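Kultcombe backing plates: your questions

Do I need a backing plate at all?
Possibly not. If your shelf or lamp came with decent fixings and the wood is sound, save your money. We sell plates and still say this.

The Vultach leaflet says any plate "spreads the load evenly". Does it?
We doubt it. A plate held by two screws pulls hardest at those two screws, whatever shape it is. It helps on soft wood. It won't rescue a rotten board.

Are the odd shapes useful or just for show?
Mostly they get round other fittings. Clipped corners are kinder to sleeves, we'll grant that. If a plain rectangle fits your space, buy the rectangle.

Is the Deltico finish really scratch-proof?
No finish is. We asked what "95% scratch resistant" meant and are still waiting for an answer. Expect marks near the holes after a few refits.

Will Sakai screws fit?
The size 4 ones do in most of our plates. Try one by hand first and stop if it binds.

Why don't the holes match each other?
Different fixings go through them. Check each hole against its own screw before you drill anything.
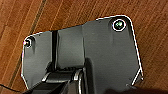

Dark grey plate on reddish-brown wood, with the larger round hole at upper right.

Can I return a plate once it has been fitted?
Within four weeks, yes, if it isn't bent. We don't refund drilled shelves, and we have been asked more than once.

Page last checked 22 November 2024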